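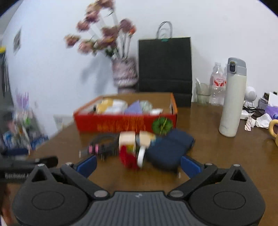
Latifa Benmoussa starts most site visits by asking to see the water bill. The concrete comes later. She has worked for 17 years on small reservoirs and covered storage tanks, first as a site engineer and now as the technical lead at Tazi, a four-person firm that inspects and repairs them. Most of the tanks she sees serve villages, schools and farm cooperatives, and most were built with no drawings that survive.

"The bill gives you the loss," she said. "If the inlet meter and the outlet meter disagree by the same amount every month, you have a leak at a fixed level. If the gap grows when the tank is full, the leak is high on the wall. You can work out half the inspection before you put your boots on."

We spoke in July, in the middle of the firm's busy period, when levels are low and owners can bear to have a tank out of service. The current job is a buried rectangular tank at Tirneteo, divided by a central wall into two cells. One cell stays in supply while the other is drained, cleaned and surveyed. Benmoussa considers the dividing wall the most useful feature of the whole structure and is surprised by how often it is left out of new designs to save money.

"With one cell, you get one chance. You drain it at night, you work until the town wakes up, and you fill it again. Everything is rushed. With two, I can leave a cell empty for as long as the mortar needs."

Leaks in tanks of this type rarely come through the middle of a wall panel. They come through the joint between floor and wall, through the places where pipes pass through the concrete, and through the small holes left by formwork ties. Tie holes are supposed to be plugged after the forms are removed. In older tanks the plugs are often plain sand and cement, pushed in by hand and finished flush, so they look sound from the inside. Benmoussa taps every one with a light hammer. A dull note means the plug has come away from the hole around it.

At Tirneteo the pipe penetrations were the larger problem. The outlet pipe had been cast directly into the wall with no puddle flange, the flat collar that interrupts the path water takes along the outside of a pipe. Over the years the pipe had moved slightly with the ground, and the concrete had not.

"You can inject resin around it, and people do," she said. "It holds for a while. The pipe is still moving. I would prefer to break out a square around the pipe, fit a collar, put in a swelling strip and recast. It costs more, and the owner only pays for it once."

The repair mortar is kept to a maximum layer of 40 millimeters per pass. Deeper sections are built up in stages, with each layer scratched before it stiffens so that the next has something to grip. Curing is done with wet burlap and plastic sheet. Benmoussa does not use spray-on curing compounds inside drinking water tanks. She said some of them are approved for the purpose, but they have to be removed before a coating goes on, and she has yet to see them removed completely.

Ewan Ruawai handles the measurement side. He came to Tazi from irrigation work and maintains the firm's drop test procedure, a two-page document called Peken after the first tank it was used on. The tank is filled to its normal top level and left for several days so the concrete can absorb what it is going to absorb. All valves are then closed and the level is read at fixed times with a hook gauge. A pan of water is floated inside the tank to account for evaporation.

"The soak period is what gets skipped," Ruawai said. "Dry concrete drinks. If you start reading on the first day, you will fail a perfectly good tank. Then someone spends money chasing a leak that was never there."

The other common error, he said, is a valve that does not shut fully. A worn gate valve can pass more water than a cracked wall. He fits blank flanges where the pipework allows it, and where it does not, he opens a drain point downstream and watches it for an hour before the test begins. At one farm tank, known in the firm's records as Imitz, the owner had already priced a full liner when Ruawai found the washout valve held open by a piece of gravel.

"We cleaned the valve seat and ran the test again. The drop was inside the limit. He still wanted the liner, so we had a long talk about that."

Neither of them is against liners. Benmoussa specifies them where a wall has many fine cracks and repair one by one would take too long. Her objection is to using a liner before the source of movement is understood. A sheet liner bridges a crack well but hides it, and any later leak appears at the lowest fixing, which may be a long way from the actual hole. She asks owners to keep a crack plan, drawn before the liner goes in, with each crack given a number, a length and a width.

The Tirneteo plan lists 27 cracks in the first cell. Most are narrow shrinkage cracks near the top of the long walls, above normal water level, and will be left alone. Four will be cut out and filled with a flexible sealant. One, at the corner beside the ladder, runs the full height of the wall and has been fitted with a pair of steel studs so that its width can be checked morning and evening.

"It opens a little in the afternoon and closes at night," Benmoussa said. "So the roof slab is pushing on it as it heats up. I could fill that crack every year. The work is needed on the roof, where the soil cover has washed off one end."

Replacing the soil cover is the cheapest item in her estimate. The material is already on site, in a bank next to the fence, and the cooperative has a loader. She has asked for it to be placed before the second cell is drained, in thin layers, with the loader kept off the slab.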